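Wusden Reading Rooms: progress report to the Rutherford Fund
Period covered: the six months to the end of February
Prepared by Mitra Rashti, project lead

Summary

The grant was awarded to repair and reopen the two ground-floor reading rooms at Wusden and to run an adult reading scheme from them. The front room opened in November. The back room is behind schedule and we now expect to have it in use by May. Spending is within budget, with one transfer between headings that we ask you to approve below.

Building work

The building dates from 1968 and most of the original heating was still in place when we started. Studel, our main contractor, found that the pipe run under the front room had corroded further than the survey suggested. They replaced the whole length and not just the two sections we had priced. This added three weeks and used up most of the contingency.

The front room now has new windows on the street side, a level entrance and working radiators. Rewiring is finished on both floors. The inspector asked for a second emergency light on the stairs, and that has been fitted.

In the back room the ceiling is down and the new insulation is in. Plastering stopped in January when damp was found on the north wall. The cause was a blocked gutter, now cleared, but the wall has to dry out before Studel can carry on. We have asked them for a revised programme and will send it on when it arrives.

Reading scheme

We set a target of 30 adult learners in the first year. Some 15 are attending at present, in two groups, one in the morning and one at 6.30 in the evening. The evening group filled first. The morning group has been slower, partly owing to the bus timetable, which changed in the autumn and leaves a long gap after nine o'clock.

Davoud Rashti runs both groups and has written the course notes. He reports that learners want more help with forms and letters and less with set texts, so the second half of the course has been rearranged. Four people who began in November have moved on to the college's entry course.

The Dundus estate sessions have not started. The hall we planned to use has been let to another tenant and we are looking at the health centre as an alternative.

Book stock

The old lending stock has been sorted and catalogued. The catalogue now stands at 3346 titles, including the local history shelves, which had never been listed. Duplicates and damaged copies have been withdrawn. Large print is still thin and we would like to spend the remaining stock money there.
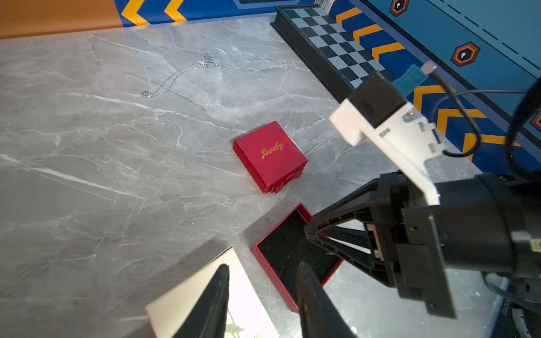
Loans are recorded on the new system and reminders go out by text message. A few older members prefer a card through the post and we have kept that going for them.

Budget

Building costs are higher than forecast because of the pipework. Staff costs are lower, as the second tutor post was not filled until January. We ask for your agreement to move the unspent part of the salary heading to building works. The total grant would not change.

Next six months

Finish the back room and sign off the snagging list with Studel.
Start the Dundus sessions, subject to a room being agreed.
Recruit to the morning group, with leaflets at the surgery and the primary school.
Order the large print stock.

The invoices and the signed inspection certificate are being sent separately. Please let us have your decision on the transfer before the next payment is due.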